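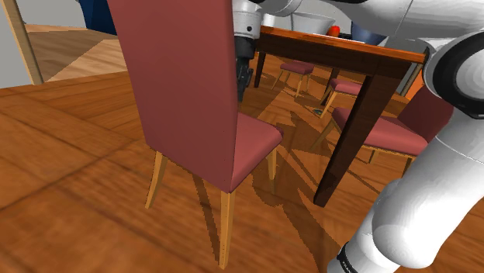
Kravets dining cell: is the grip check worth anything?
Simulation / arm setup, 5 replies

groddale_tom
Nathalie Gill's setup notes for the Kravets cell say the arm is "ready" once the grip check passes. I have my doubts. The list as I got it:

1. Load the room, reset the arm, wait for the joints to settle.
2. Bring up the close view of the fingers and look for stair-stepped shadow edges on the wood. Raise the shadow resolution if you see them.
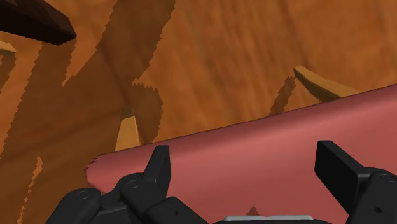
3. Close on the part, hold for 1522 steps, log the finger gap.

Step 3 only tells you the fingers closed. It says nothing about the arm clearing the furniture.

fakach
Step 2 is cosmetic. I ran mine with saw-toothed shadows for all of October and the contacts came out the same.

distetti22
Contacts, sure. Try training anything off that view. I wouldn't sign off a cell that looks like a bread knife.

fakach
Then write it down as a rendering check. It has no business in a setup list for the arm. 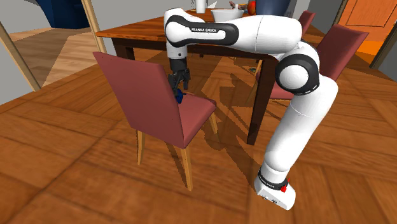

groddale_tom
Clearance is what I care about, and I still don't see a step for it. The base goes straight on the parquet and nothing in the notes fixes its distance to the table. With the small blue part in the fingers, the gripper hangs right down by the back of the red chair, over the seat. Shift the base a little and I'd expect a collision that the finger gap will never report.

distetti22
Log the arm-to-chair distance too, then. One extra line.

groddale_tom
I did, on build 2146. It's blank whenever the chair is loaded as scenery. So who has been reading these logs?

fakach
Set the chair to collidable first. Page 3 of the notes, bottom.

groddale_tom
My copy stops at page 2.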